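Celtura opens its household robotics floor to visitors

Posted 23rd January

Celtura let the public into its household robotics floor for an afternoon, the first time it has done so since moving into the building in September. Over 200 people signed up, and they were taken through in groups of 17.

The floor is one large room with a concrete base, fitted out with ordinary furniture. There is a bed, a washing machine, wooden tables and a doorway into a lounge with a sofa. Humanoid robots stand between the furniture and along the back. Most of them stayed switched off during the visit, and staff asked people not to lean on the bases.

The main demonstration was laundry and bedding. An operator stood at the bed with a gripper in each hand and worked with cloth on top of a green sheet.
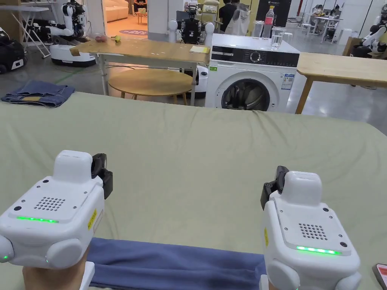 The company collects this kind of handling work from people first and uses it later to train the robots. Marisol Carhuamaca, who runs the floor, told the first group that cloth is still the hardest thing her team deals with. A cup keeps its shape when you pick it up, she said, and a shirt does not. Her team has logged 800 hours of folding, and she expects to need a good deal more before a robot can be left alone with a full basket.

The grippers are worked by hand and carry their own cameras. Each operator does a task many times over, then the items are moved and the task is done again. Shifts are kept short to spare people's wrists. 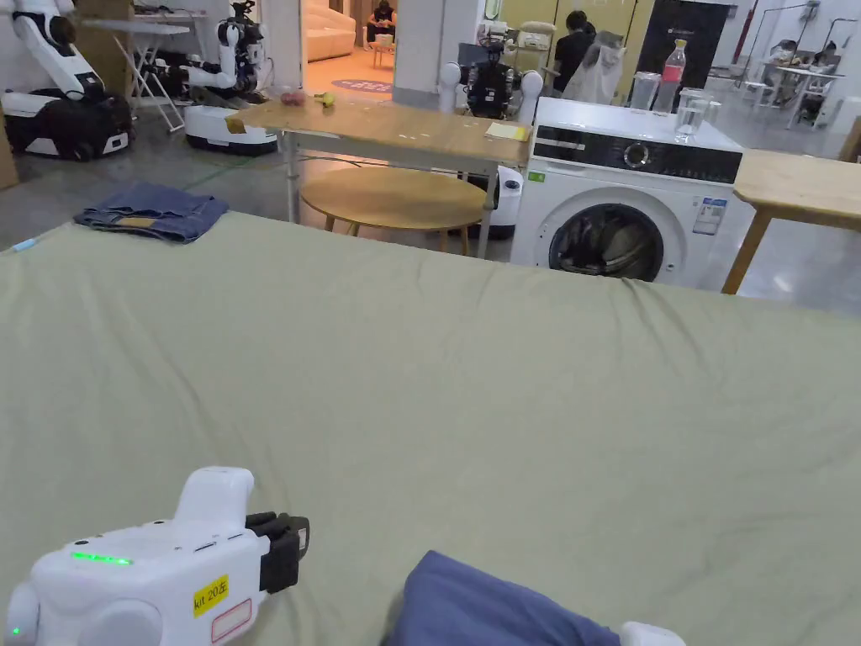 Visitors asked mostly about price and about safety. Carhuamaca gave no price. On safety, she said that robots on the floor run at low speed whenever anyone is within reach, and that each one has a stop button. One man wanted to know if a robot could manage a fitted sheet. She said it could not yet, and that she had trouble with them herself.

A second question that came up in several groups was jobs. Celtura employs 31 people at the site, and Carhuamaca said more operators will be hired this year. No experience with robots is needed. Training takes place on the floor, starting with simple pick-up tasks.

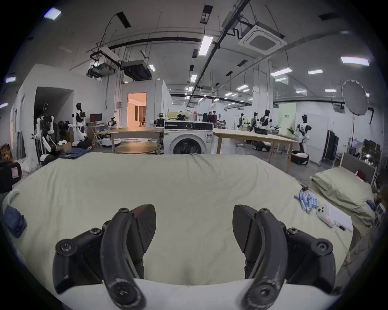 Two other companies helped with the afternoon. Skirkance, which rents the unit next door, lent its front room for sign-in and coffee. Betancur, a local repair shop, had a table there with gear wheels and motors that children could take apart.

The last group finished a little late after a long round of questions at the bedside. Several people stayed on to talk to the operators and asked for the hiring leaflet, and staff had to print more.

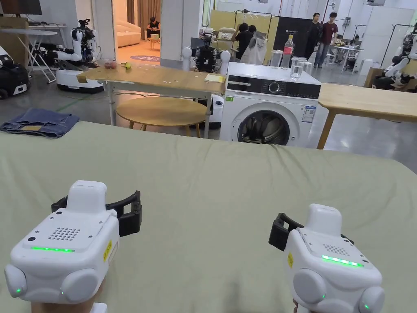
Next visit

Celtura plans another open afternoon in the spring and will post the date on its website. Entry is free, but places must be booked. Children under 12 need an adult with them. Parking is behind the building, off Rultora Street, and the side entrance has a ramp.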